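Workplace Basics, Unit 4: Looking after a shared room
Handout for the second session

Bring this sheet with you. The room survey form (Wandden form 2) is handed out separately and should be filled in by the end of the session. If you missed the first session, read the Unit 3 notes on storage before you start.

4.1 What we mean by a shared room

A shared room is any room used by more than one group in the same week. It may have desks, but no one person is in charge of it from day to day. Things arrive and stay. A box is put down against a wall in April and is still there in August.

In the Gasley survey, 121 shared rooms were visited and 1,018 items were listed as having no clear owner. Of these, 489 were on the floor. The survey did not record cables separately, so leave them out if you compare your own results with it.

4.2 Zones

For the survey we divide a room into three zones.

Working surface: the tables and desks people use. Only things needed for the present task should be on it. Food and drink go under a separate heading on the form, even where the room rules allow them.

Floor: everything that stands or lies on the floor, including furniture, plants, bags and boxes. Walkways are marked on your plan before anything else.

Edge: the strip along the walls, 50 cm deep. Most storage problems are found in this strip. It overlaps with the floor zone, and an item in both is entered under edge.

4.3 Worked case

Start with the nearest surface and move outwards. On the white table the apple goes under food and drink, and so does the water bottle standing by the table's left edge. Along the back wall the entries are the potted plant, the small stool, the computer case with a device on top of it, the narrow standing desk and the stacked cardboard boxes. The black bag and the cables under the standing desk are entered too – write them on separate lines, as they will need different action. The orange ball on the desk is a surface item.

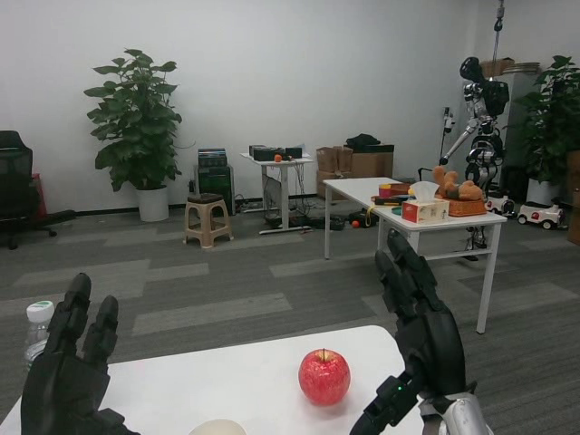
4.4 Deciding what to do

Each line on the form gets one letter.

K – keep where it is
M – move within the room
S – send to storage
Q – query, owner to be found

Use Q for any closed box without a label. Do not open boxes during the survey. Plants are normally K unless they block a socket or a door.

4.5 For next time

Survey one room you use yourself and bring the completed form. Read the Emano notes on cable routes, first section only.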